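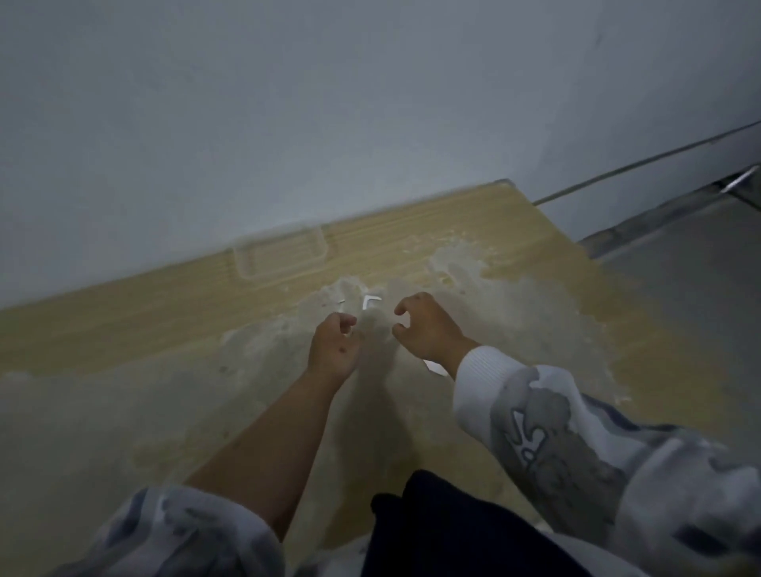

Bamach Pasta Roller, hand crank model: a review after one winter

I bought the Bamach because my sister-in-law, Nesrin Karakaya, has one and makes it look like a pleasant way to spend an evening. She feeds in a lump, turns a handle, and out comes dinner. I had been rolling dough with a pin for years and my sheets came out in the shape of Portugal, thick at the coast. So I handed over $110 to the kitchen shop in Grilville and carried the box home on the bus, which I don't recommend. It weighs about as much as a small dog and is less interested in sitting still.

What you get: the roller itself, a crank, a clamp, a cutter head that does a wide noodle and a narrow one, and a booklet. The booklet has one recipe and four pages on not putting the machine in the dishwasher. Believe the four pages. Ignore the recipe, which makes a dough so wet you could post bills with it.

The clamp

Let's get this over with. The clamp is bad. It opens wide enough for a thin table and mine is not especially thick, but I still had to take off the rubber foot to make it fit, and without the foot it creeps. You tighten it, you roll for a while, you find the whole business has walked an inch to the left. I now put a folded dish towel between the clamp and the table and it mostly stays put. Crescencio Arroyo at the shop told me they all do that. I would have liked to hear it before I paid.

The crank also falls out. It is held in by friction and good wishes, and if you pull even slightly sideways it comes away in your hand. You get used to this the way you get used to a door that sticks.

Rolling

Once it is fixed down, it rolls beautifully, and I say that as someone who was hoping to be annoyed. The width dial has nine settings and they click firmly. I start at the widest, fold the dough in thirds, run it through again, do that until it stops looking like something from a craft class, and then go down one click at a time. Seven is right for tagliatelle. Eight is right for filled things. Nine produces a sheet you can read the paper through and then can't pick up.

Flour is the real subject of pasta making and the booklet barely mentions it. You need more on the table than seems reasonable, and you need it before you start, when your hands are still clean enough to open the bag. I use plain all-purpose for dusting and keep semolina for the finished noodles so they don't weld themselves together. Whatever you use, you will find it in the toaster in October.

My dough, for what it's worth, is 100 grams of flour to one large egg, a pinch of salt, and 30 minutes under an upturned bowl. Skip the rest and the sheet shrinks back every time like a window shade.

Cutting

The wide cutter is excellent. The narrow cutter is a comb. If the sheet is at all tacky it comes out as a pleated mat, still joined, and you stand there peeling it apart strand by strand while the water boils away. Let the sheets dry on a towel for ten minutes first and it behaves about three times out of four. I have mostly gone back to cutting the narrow ones with a knife.

Cleaning

No water, ever. Brush it, leave it overnight, and knock the dried bits out in the morning with a wooden skewer. It takes five minutes and you will resent every one of them.

Compared with the others

Before this I borrowed a Karabulut from my neighbor Woo-jin Noh. It has the better clamp by a long way, and a crank that stays where you put it, but the dial slips between settings and the sheet comes out thicker on one side. The Gimport is the cheap one everyone gets as a gift. I used it twice. It squeaked.

If you could bolt the Karabulut's clamp onto the Bamach you'd have a very good machine. I did try. The slot is a different size.

Should you buy it

If you make pasta once a month or more, yes, and keep a dish towel handy. If you make it once a year, buy a longer rolling pin and some patience. Cupboard space matters too, as the box doesn't fit on a normal shelf and the machine doesn't fit back in the box.

Four stars. I took one off for the clamp and thought about a half for the crank, but the site won't let me.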